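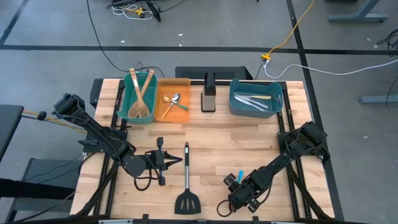

The spatula waiting between the two arms, with the bins and the knife block along the back.

I promised a proper write-up of the Drorkemach kit back in March, when it was still in its boxes and taking up most of the hallway, and several of you have been kind enough to keep asking. So, with a pot of coffee beside me and nothing on the stove, let me tell you how it has been going.

For anyone who is new to this blog, Drorkemach sells a pair of small black robot arms meant to be mounted on opposite sides of a table you already own or build yourself. You get the arms, the rails and brackets, a power supply for each side, and a login for their software, which is called Prurnuvance (I still can't say it the same way twice). You teach a job by steering the arms through it yourself, over and over, and then the software has a go on its own. I paid for mine out of my own pocket, and the company doesn't know I write a blog, so you can take my grumbling and my praise at face value.

The job I picked first was putting away kitchen utensils. My dream, as longtime readers know, is to have somebody else deal with the drying rack. Wooden things go in the teal-green bin, spoons go in the orange one, and the knives have a blue-teal one to themselves until I feel braver about the knife block. The black slotted turner has been our main student piece, or I suppose the arms are the students and the turner is the textbook.

Setting up took me 6 evenings. The manual says one afternoon, and I would love to meet the person who did it in one afternoon. Bolting the rails down was easy enough, and I was very happy with how solid they felt on the butcher block. What ate my time was the calibration, where you bring each gripper to a series of points and press a button, and if you are a hair off on the last point it sends you right back to the first. My friend Sigita Rozīte came over for the third evening with a bag of poppy seed rolls and read the steps aloud while I pressed the button, and that went so much better that I'd tell anybody to rope in a second person from the beginning.

Now, the arms themselves. I like them a great deal! They are quieter than my dishwasher, and the movement is smoother than I expected for the price. The fingers come to a narrow point, and that is a real help with skinny handles lying flat on the wood, where a fat, padded finger would just push the thing along. The turner is a good test because it has so many different parts to grab. I began by teaching a grip on the metal shaft, and it kept rolling. Going for the black handle instead was much better. After 25 practice runs I let the software try by itself, and it got the turner where I wanted it on 7 of its first 10 tries. I called my sister to tell her, and she was very polite about it.

Spoons are harder. They settle across each other in the bin, and when an arm reaches in for one it tends to bring its neighbor along. I am still working on that – more practice runs, probably, and maybe a shallower bin.

The cables are my biggest complaint. There is a loop near each gripper, and there are thick ones running down along the rails on both sides, and you do have to think about where everything is going to swing before you start. The kit comes with a little packet of clips that isn't nearly enough. I ordered more from Plullport, the parts shop Drorkemach points you to, and they arrived in 3 days, well packed and with a handwritten note, which I thought was lovely.

I should say a word about the help line too, because I used it more than I'd like to admit. I got a Ms. Kazlauskienė both times I called, and she was patience itself. The first time, my left arm was refusing to wake up, and she had me unplug and replug things in a certain order until it did. The second time I had simply forgotten my password. She was just as nice about that one.

Would I buy it again? I think so, yes, though I'd wait for a sale, and I'd clear a bigger stretch of floor first. If you want something that does chores out of the box, please save your money for now. If you like to tinker and don't mind showing a machine the same spatula until you start dreaming about it, I think you would have a wonderful time.

Next I want to try having one arm hand the turner over to the other, and I'll post about that once I have something to show. In the meantime, if any of you have found a shallow bin that doesn't slide around on wood, please leave me a comment with where you bought it.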